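The whiteboard was supposed to be for groceries. I bought it on a Friday, the little sort that tilts on a stand, and for one whole evening it said "milk, bin bags" in my neatest printing.

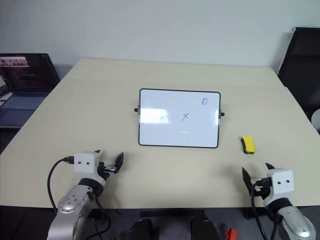 Murdo doesn't believe in shopping lists. He believes in noughts and crosses, and he believes a grid is for people who lack imagination, so you get a blue X near the centre, an O up near the top and an argument over which square anybody's in. The yellow eraser is my favourite colour in the house and does the least work. I'm down 56 games to 110, by his tally. We're out of milk.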